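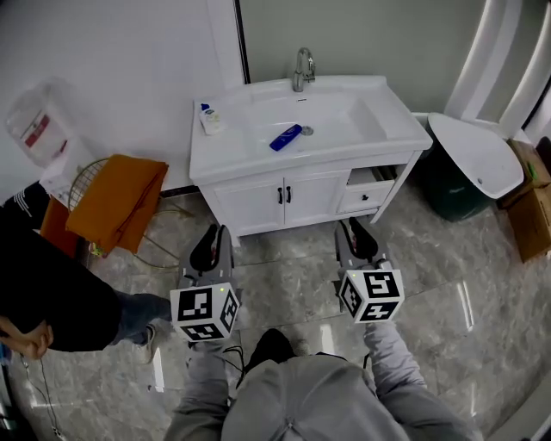
I have paid for Fallwood, the quarterly consumer spending tracker from Nistent, for a year now, and I'm still not sure what I'm buying. The pitch is that it spots shifts in household demand before the official retail numbers do. It sorts purchases into 42 categories, from car parts down to bathroom basics: a white vanity with black handles goes under "home durables," the pump bottle on the countertop under "personal care." Fine so far. The trouble starts when you ask how the two get weighed against each other. The manual gives that one page.

In August it flagged a drop in durables that never showed up in anything else I follow. Support told me the sample had been "rebalanced." I asked for the old series and got a spreadsheet with 18 months missing.

Getachew Assefa, who writes the Mamo newsletter, likes it more than I do and says the regional tables are worth the money. Maybe, if you cover the regions. Mine rests on 868 households, and one month's swing was bigger than the whole year's growth.
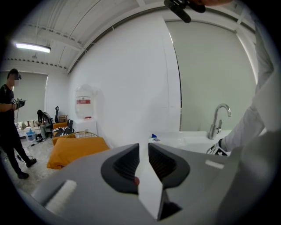 Price and verdict

The basic plan is $25 a month. Exports cost extra. Gruta is plainer and slower to update, but it prints its error margins next to every figure, and I've gone back to it for anything I have to defend in a meeting. I'm keeping Fallwood until the renewal date. After that they'd have to show me the missing months.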